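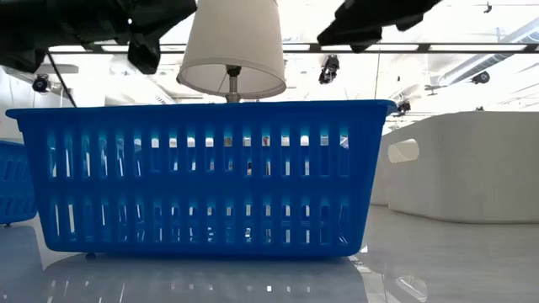

Touring Routes for New Riders: Project Report
Demyd Hladun, with Svyatoslav Antoniuk
2023-01-20

When Svyatoslav and I chose motorcycle touring for our project, we thought we would spend the term looking at pretty roads. We did a fair bit of that (and enjoyed every minute!), but most of our evenings went on the duller question of how far a newly qualified rider can comfortably go in a day before the fun wears off.

We planned 2 routes out of Retdale. The first goes over the hills to Skosura and back, 197 miles in all, with a long lunch in the middle. The second is a weekend loop of 400 miles by way of Flurov, with one night's stay. We sent both plans to 60 members of the Zinchenko riding club in December and asked them which they would have chosen in their first year, and why.

The replies were lovely to read, and much longer than we had asked for. Most people picked the Skosura day out. Fuel hardly came up, which surprised us, as we had given it a whole page — what riders wrote about was cold hands, sore wrists and the worry of holding up a faster group. Several told us to stop every hour whether we felt like it or not.

If we did this again we would ask about pillion passengers, whom we left out completely, and we would send the questions in summer, when people have warmer rides fresh in their minds. Svyatoslav's maps of both routes are in the appendix, with the café stops marked.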